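Keeping the Rain Out: Gutters, Flashings and Small Repairs on Older Houses in Tokcombe

Project report, second year, Building Maintenance and Repair

Introduction

When our tutor first asked us to choose a topic for the long project, I had it in my head that I would write about something grand, like timber framing or bridges. Then November came, and the back bedroom of the house I share sprouted a brown patch the shape of a boot just above the window, and I spent a good part of that month on a stepladder learning what a gutter bracket is. By the time the landlord had sent someone round I was properly interested, and I hope some of that interest comes across in these pages.

The report looks at how rainwater gets into older terraced houses through the edges of the roof, meaning the gutters, the downpipes and the lead or mortar where a roof meets a chimney or a wall. I have left out the main slopes of tile and slate, as two others in my year were already covering those, and very thoroughly too.

How I went about it

Tokcombe is a hilly little town with long rows of houses built for the mill workers, and most of them still have their original chimneys. I put a short letter through doors on four streets near the college asking people to fill in a form about damp, leaks and repairs over the last few winters. I delivered 153 letters and had 58 forms back, which pleased me enormously, as I had been warned to expect a dozen. Several people wrote on the back as well, and one lady enclosed a recipe for parkin, for which I am very grateful.

Of those 58 households, 39 let me come and look at the outside of the house from the ground. I was not insured to go up a ladder, so everything was done with binoculars and a notebook, and where I could I went out while it was raining. I do recommend this to anyone doing a similar project (with a good coat!). A gutter that looks perfectly sound on a dry afternoon will often show you its bad joint within a minute or two of a decent shower.

What I found

Gutters were by far the most common trouble. The older cast iron ones had mostly rusted along the back edge, where a paintbrush can't reach, and the water was running quietly down the wall behind. The plastic replacements had a different set of problems. Many had been put up with the brackets too far apart, so that the gutter sagged between them and held a long puddle, and the rubber seals at the joints had gone hard and shrunk.

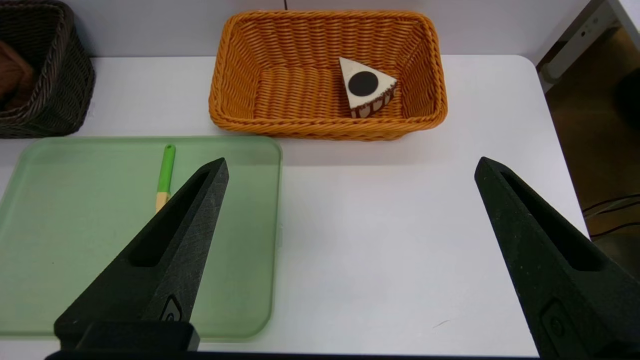
Downpipes came next. On the steeper streets two houses often share one pipe, and when it blocks, each household quite reasonably supposes that the other is seeing to it. I met neighbours who had never spoken about theirs until I knocked, and I like to think at least one pipe in Tokcombe has been cleared on my account.

Chimney flashings were harder to judge from the pavement. Where I could see them well, the usual fault was that somebody had smeared mortar over the old lead, and the mortar had then cracked away and taken a bit of the brick face with it. Lead moves as it warms and cools, and a stiff filler can't move along with it. A few houses had sticky flashing tape instead, which the householders described as a temporary job, though one of them thought it had been temporary for nine years.

Comparing two ways of sealing a joint

For the practical part I set up a length of plastic gutter in the college yard with two joints in it. One had a new rubber seal fitted dry, and the other kept its old seal with a bead of Drondum gutter sealant run along the inside. I poured water through both from a watering can, left them full for 48 hours and checked the paper towel pinned underneath. Neither joint had dripped. I then flexed the gutter by hand, as the wind or a leaning ladder might, and the sealant joint let a little water through while the new rubber held. It is only one trial with one length of gutter, and I wouldn't want anyone to lean on it too heavily.

What it costs people

I asked two local suppliers, Zevham and Eide, if I might look over their trade lists, and both were very kind about it. The parts for most of these repairs are cheap. What worries householders is the price of scaffolding, and I had not understood before I started how often a small leak is left alone for that reason. Several people told me they were waiting until they had enough jobs to make a scaffold worth having, and in the meantime the plaster indoors was coming off in handfuls.

Things I would do differently

I would ask on the form how old the gutters were, which I forgot entirely and then had to guess at. I would also go back to the same houses in spring, to see which of the damp patches had dried out and which had grown. If another student would like to carry this on, my forms and street notes are in the blue folder in the workshop office, with the addresses taken off, and they are very welcome to them.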